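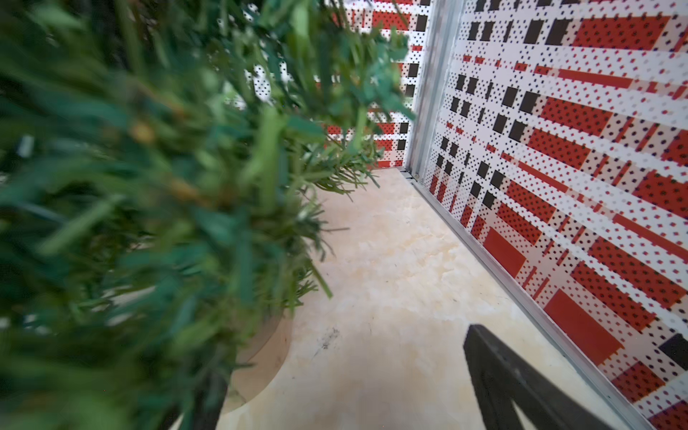
I have belonged to an online forum for people who restore old sewing machines for longer than I have held any job, and last winter I almost lost it. The forum is called Skernia, and if you have never heard of it I won't be offended, as it has never had more than 4,000 members and on a good evening perhaps a handful of them are talking. It lives in the part of the internet that most people walk past, the way you walk past an artificial plant in a round tan pot in the corner of a room, green in every season and asking nothing of you. I walked past it myself for years at a time. Then I'd come back with a seized bobbin winder and a cup of coffee, and somebody would answer me before the coffee was cold.

In November the company that hosted us, Skivgate, sent a notice that it was closing its free forums. We had 90 days. I remember reading it at six in the morning in my robe and feeling something I can only describe as embarrassment, as if I'd been caught never having said thank you. I had 572 posts on that site. I had never paid a cent for any of them, and I had never once wondered who did.

I want to argue for something old-fashioned, which is that we should pay for the places we gather online, and pay for them ourselves, in small amounts, the way my parents paid dues at the grange hall. I know how that sounds. I grew up on the free internet, or came of age on it anyway, and I loved it dearly. There was a real generosity in those early years, and I don't think we dreamed it. People put up pages about their rock collections and their grandmothers' recipes and wanted nothing for it but an email now and then. But the bill was always going somewhere. For a while it went to universities, and then to investors, and then to advertisers, and each time it moved the rooms we were sitting in got rearranged a little to suit whoever was picking it up.

My friends who left Skernia over the years mostly went to Zisar, where there is a very large sewing group, and I joined it too, to be fair to it. The people are lovely. They are the same people, half of them! But I ask a question there and it floats down the page in an afternoon, under somebody's vacation and an advertisement for mattresses, and when the next person has the same question a month later there's no finding what the rest of us said. On the old forum you can still read a thread about tension springs that has been going, on and off, since before my daughter could drive. She has a mortgage now. That thread has taught me more than any book I own, and I own too many.

Now, I've heard the objection that dues keep people out, and I take it seriously, having been plenty broke in my life. A teenager in a small town with a thrift store machine and no credit card is exactly the person I want in the room. So let the reading be free, and let those of us with steady paychecks carry the ones without. Churches have managed this with a basket — nobody checks what you drop in as it goes by. It isn't a perfect system and there will always be some grumbling, but grumbling is a sign that people think the place is theirs.

As for us, we did move. We rent a little space from an outfit called Lamont, which is small enough that the same person seems to answer every email, and 200 of us chip in each year to cover it. The search box is slow and the new colors are, to my eye, a bit much. A few of the old photographs didn't survive the trip, including my only decent picture of a treadle base I spent an entire summer cleaning with a toothbrush, and I do miss that one.

I log in more than I used to. I've started answering the beginners' questions, too, the ones about which oil to buy, which I used to leave to other people on the grounds that they'd been answered a hundred times already. They have been, and I find I don't mind saying it again. If there's a place like that in your own life, some plain little page where strangers have been kind to you for years, go and see whether it has a way to take your ten dollars. And if it doesn't, write to whoever keeps the lights on and ask them how they're managing.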